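Soup crackers: when did they all get so thin?

reswood_pantry
Moved house in August, unpacked the last box of kitchen stuff, and found a sleeve of the old Starley soup crackers behind the rice. Ate one over the sink with a bowl of tomato soup in the other hand. It held up for a whole dunk. The new ones I bought last week turn to paste before I get them back out. Did they change the recipe or did I get slower?

Tomomi Nomura
They changed the oven. My aunt worked the line at the Skament plant until it closed and she swore the old crackers came out drier because the belt was so slow. The new place runs twice as fast. Drier cracker, longer dunk.

burgi_b
With respect to your aunt, a drier cracker soaks up MORE. It's a sponge. What you want is fat. Fat keeps the soup out. Look at the side of the box and see how much shortening they took out when everybody got nervous about shortening.

Tomomi Nomura
I have dunked both. I'm going by my own spoon.

burgi_b
And I have baked them. I make a batch of 30 every other weekend, 425 degrees, docked with a fork. When I cut the butter in half they fall apart in chicken broth. When I put it back they don't. My husband has asked me to stop talking about it at dinner.

reswood_pantry
OK but does the soup matter? Tomato is thick. I feel like broth is a harder test.

Ayane Kaneko
Broth is murder on a cracker. Chowder is the friendly one, you could leave a cracker in chowder and go answer the door. If you want to be fair about it you need the same soup, same bowl, same temperature. Otherwise you're just having lunch.

For what it's worth I buy the big square kind now and don't dunk at all. I break them over the top right before eating, and the argument goes away. You get maybe a minute of crunch and then a sort of dumpling situation that I have come to like.

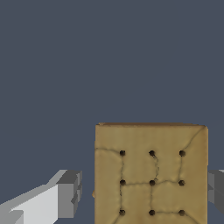 Yoshinori Chiba
Breaking them over the top is giving up. If I wanted dumplings I'd make dumplings. A cracker is a utensil you get to eat, and once it's in crumbs it has stopped doing its job.

Ayane Kaneko
I own spoons, Yoshinori.

Yoshinori Chiba
Then what is the cracker for?

Ayane Kaneko
Salt, mostly.

burgi_b
She's right about the salt. Salt side down on the tongue, too, but I'm not opening that one again. The last thread went to more than 1,000 replies and two people left the board.

wakana_s
I was one of them. I came back. Still salt side up.

To the original question: store matters too. Kikuchi on Route 9 keeps theirs by the front window, and every box I've gotten there has been a little stale. Same brand from the place across the street snaps fine. Try five minutes in a low oven before you blame the recipe.

reswood_pantry
Tried the oven thing. 300 degrees, five minutes, let them cool on the rack. Better! Not old-sleeve better, but I got two dunks out of the first one before it went. The second one broke in half and I lost the bottom piece in the bowl.

Tomomi Nomura
So drier lasted longer.

burgi_b
I'm going to bed.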